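A green light is a poor witness

When a robot drops something, the first question asked is usually whether the robot was healthy at the time. The controller says yes, the status lights say yes, and the fault is then put down to the object, the lighting or the person who laid out the table. I think this order of questioning is wrong, and a small fault on our two-arm bench shows why.

The bench does dull work. Two arms share a table, and each picks up light objects of different shapes and stiffness and sets them down by or on a plate. The right gripper started to lose its grip on part of its lifts. In a run of 39 lifts it dropped the object 10 times. The left gripper, given the same objects and the same script, dropped none. No alarm was raised during the run. Each drop was logged as a completed grasp.

That last point is the one worth an essay. A dropped ball is a nuisance. A dropped ball recorded as a successful grasp is a safety matter, even on a table where nothing weighs enough to bruise a thumb, as the same grasp check was due to go onto a cell at Gistwood where the parts are made of steel.

The cause was ordinary. The cable serving the right gripper had been re-dressed in August with too little slack. At certain wrist angles it pulled on its connector, and the signal reporting finger position froze for a moment. The arm controller read the frozen value, found it inside the permitted range and carried on. Fingers that stop on an object and fingers whose sensor has stopped talking look the same to a check that asks only whether the number has settled.

Jailson Lacerda found it by the least clever method available. He moved the wrist through its range by hand, with the drives off and a meter on the connector, and watched for the reading to break. It broke at 7 wrist positions, all of them on the same side of centre. The search took an afternoon. Before that we had spent three days adjusting grip force, which made the drops less frequent and the fault harder to find.

I have heard two objections to making much of this. The first is that cables fail, everybody knows that cables fail, and the remedy is a better cable. We did fit one, from Dewulf, with a longer service loop, and the drops stopped. But the old logs are still wrong. Anyone who had judged the bench by its records would have found a gripper with a perfect score.

The second objection is that a stricter check produces false stops. It does. We now require the position signal to carry a counter that must change with every message, and the arm halts if the counter stands still for 3 messages in a row. In the first week this stopped the bench several times for delays on the network that had no effect on the grasp. The people at Prelteck, who run a similar bench, tried the same rule and took it out again within days. I understand the decision and think it mistaken. A false stop costs a minute and leaves a record. A false success costs nothing at the time, and leaves a record that is worse than none.

Some of the blame belongs to the way status is shown. The lights on an arm's base report that the arm has power and that its own controller is content. They say nothing of the gripper, which on most benches comes from another maker and speaks over a separate line. Grutex, who built our frame, offered to add a separate lamp for the gripper link. We accepted, and it has been useful – though I would not want it treated as proof of anything either.

What I would ask of anyone running such a bench is modest. Pull each signal out in turn, with the arm under a safe speed limit, and see what the log says. If it reports a good grasp with the gripper unplugged, stop there and mend that before touching grip force. Repeat the test whenever a cable has been moved, including when the person who moved it is certain that nothing has changed. 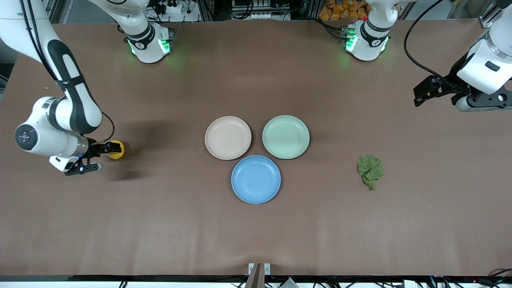 We run the unplugging test on both arms now, left first, and the result goes into the same log as the lifts. The older entries for the right gripper have been marked as unreliable and kept.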